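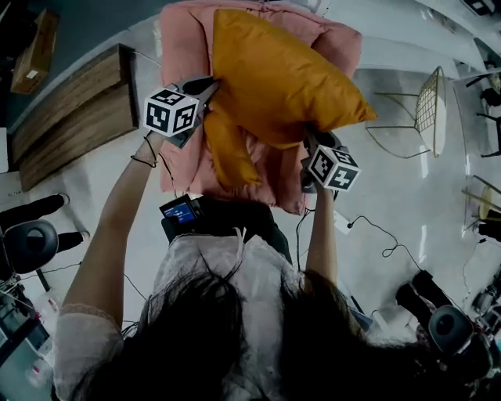 Stop Tuning the Planner and Go Look at Your Clocks

I have an unpopular opinion about two-handed manipulation software, and I've been boring people with it since April, so I may as well write it down. Most of the trouble we blame on planning is timing trouble. Two hands on one soft load, say a pillow riding on a folded quilt, will show you this faster than any rigid box ever could.

Think about what the software has to believe in order to make sense of a carry like that. There's a pose for the left gripper and a pose for the right one, both worked out from the printed markers on the cubes. Each pose comes with a time stamp. If those two stamps disagree by a little, the software thinks the hands are a bit closer together or farther apart than they are. With a wooden crate you'd spot it right away, because crates don't stretch. With bedding, everything looks plausible! The quilt could have squished. Maybe it did. So the bad number sails straight through into training, and three weeks later somebody is fiddling with the planner's cost weights and wondering why the arms keep drifting apart on the lift.

That somebody was me, by the way. I was the one on Skitbridge, our replay tool, who spent most of a month adding smoothing terms. Kenneth Skinner kept asking whether I'd plotted the distance between the grippers against time, and I kept saying yes, yes, later. When I finally did it, the left stream was 11 milliseconds behind the right one, and the gap got worse the longer a recording ran. No amount of smoothing fixes that. You just get a nice smooth wrong answer.

Now, the usual reply (Tracey Gosling gave it to me over lunch, pretty forcefully) is that a good learned policy should soak up that kind of noise. Feed it enough and it'll average out. I half agree. Random jitter, sure, throw it in, I don't care. But an offset that always leans the same way doesn't average out to anything. We had 4000 episodes in that batch and every one of them leaned left. More data would have made the model more sure of itself, and that's about all.

The other reply is "fine, but hardware sync is a pain," and okay, it is. I've spent evenings on the floor following cables too. You don't need perfect sync to be a lot better off, though. What I'd like to see in every one of these tools is pretty boring: store the capture time and the arrival time separately, keep both, and draw the difference right on the screen where the person recording can see it. Nisero, our viewer, had the arrival time only. Someone had decided years ago that the other column was clutter. Aqeel Afridi put it back in an afternoon and it has caught more bad sessions than any filter I wrote.

And please, let the tool say "I don't know." When the camera loses sight of a cube, which happens a lot once you're hugging something big and floppy, our old code quietly filled in the gap with a straight line between the last good pose and the next one. On screen it looked great. I'd much rather have an ugly hole in the plot and a flag on the episode. A person can look at a hole and decide. Nobody goes hunting through a straight line.

Joanne Clegg thinks I've swung too far and that I now blame clocks for everything, including the coffee machine. She may have a point. There are real planning problems in moving soft stuff, like how hard to squeeze and what to do when the top item starts to slide, and I want to get back to those. I'm rewriting the squeeze part of Skitbridge next, and this time the gap plot goes in first.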